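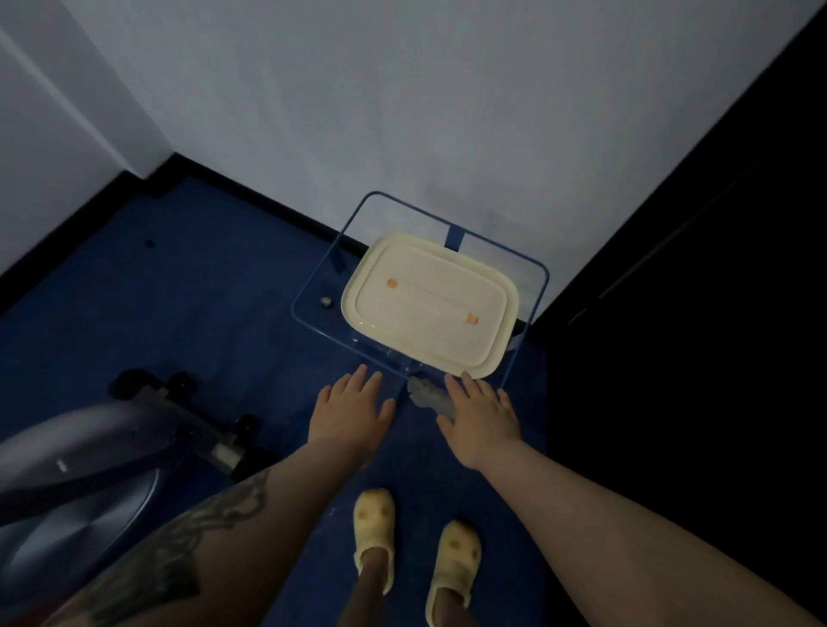
I'll admit I came to gym cleaning thinking mostly about sweat, but storage eats up far more of a shift than I'd guessed. At Lakdale the wipes and cloths live all over the place, and a lidded tub in a blue wire rack down on the carpet means bending every time (my knees noticed!). Mali Owen and I timed 183 trips to the supplies over 14 shifts.

Bikes were the slow ones, with all those curves and collars to get round. 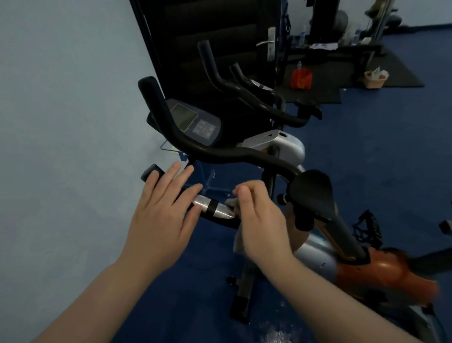
**Figure 2.** Wiping the silver section of a side handlebar with a white cloth.

Foam was worse than metal, I'd say, and most of our cleaners went back over it before moving on.
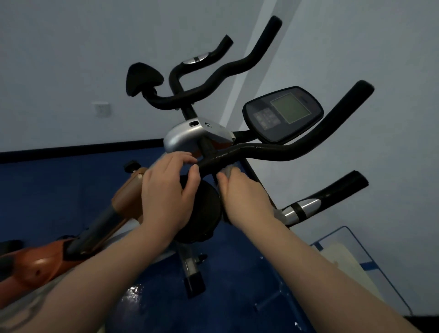
Hamish Paterson reckoned 10 bikes before breakfast was plenty, and I agree with him.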